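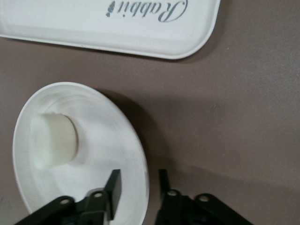
Applicants in the Miltow area had told the careers service Hollach, in a survey run this April, that they could not tell which parts of a covering letter were read and which were skipped. Several added that they had stopped writing one altogether and now sent a CV alone.

Hollach releases revised application templates for career changers

Grurneck, Aug 27, 2023 — Hollach, the careers and recruitment documents service, has released a revised set of CV and covering letter templates for people who are moving from one line of work to another. The set replaces the earlier general-purpose templates and is available from today to all registered users, including those on free accounts.

The revision follows a review of 2390 applications submitted through the Hollach document builder. The review looked at length, section order, file format and the position of dates. It did not assess the suitability of any applicant, and all names and contact details were removed before the documents were read.

The main finding concerned order. In applications from people changing occupation, the employment history was most often placed first, with the most recent post at the top. Where that post had little to do with the vacancy, the relevant experience tended to appear on the second page. The new templates open with a short skills section, grouped by function, and each entry in it must refer to a named post or course further down the page. Entries with no matching reference are flagged before the document can be exported.

Covering letters have been shortened. The new letter template has a limit of 600 words, and the builder displays a running count while the user types. The limit can be switched off where an employer has asked for a longer statement. The opening paragraph now asks for the job title, the reference number and the place where the vacancy was seen, in that order. The closing paragraph asks for notice period and availability for interview.

Two versions of each template are supplied. The first is a plain version with a single column, no tables and no text boxes, intended for online application systems. The second has a side column for contact details and qualifications and is intended for printing or for sending directly to a named contact. Content is shared between the two, so that a change made in one appears in the other. 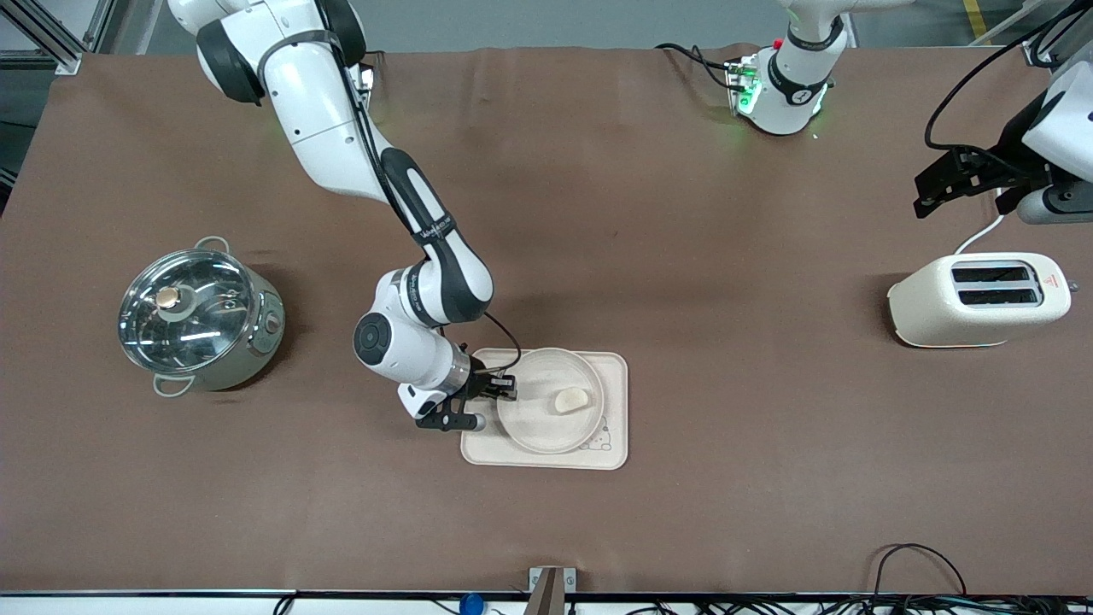
A rectangular tray with a white bowl, on a brown tablecloth.

The templates were tested with users of Ayaaba, the job search workshop programme based in Miltow. Participants prepared one application with the earlier template and one with the revised version, for the same vacancy. Comments from the workshops led to a number of changes before release:

Dates are entered as month and year only. The option to enter exact days has been removed from the employment section.

Gaps in employment are no longer marked in red on the editing page. A user may add a line of explanation or leave the gap as it stands.

Voluntary work and unpaid caring can be listed in the same section as paid posts, with a label of the user's choice.

The "objective" heading has been withdrawn. Users who still want one can add it as a custom heading.

Referees are left out by default. A separate page can be produced when an employer requests it.

Existing documents are not affected. A CV made with an earlier template will stay in its current layout until the user selects "Change template" from the document menu. The builder then makes a copy and applies the new layout to the copy — the original is kept in the user's folder under its old name. Text in custom sections is carried over but may need to be moved by hand, as the builder cannot tell which function it belongs to.

Files can be exported as PDF or as an editable document. Plain text export, which had been limited to paid accounts, is now open to all users. The earlier templates will remain available under "Archive" but will receive no further changes.

Guidance notes have been rewritten to match. They cover the choice between a functional and a chronological layout, the wording of skills entries, and speculative letters sent where no vacancy has been advertised. A further set of notes, for people returning to work after a long absence, is in preparation.

Careers advisers and training providers may reproduce the guidance notes for use in their own sessions, provided the text is not altered and Hollach is credited as the source. Group accounts, which allow an adviser to comment on a draft without editing it, can be requested through the Hollach website.

About Hollach

Hollach provides document templates, guidance and an online builder for job applicants. Its office is in Grurneck.

Media enquiries

Hollach Press Office, Grurneck. Sample templates and a copy of the review are available on request.

Ends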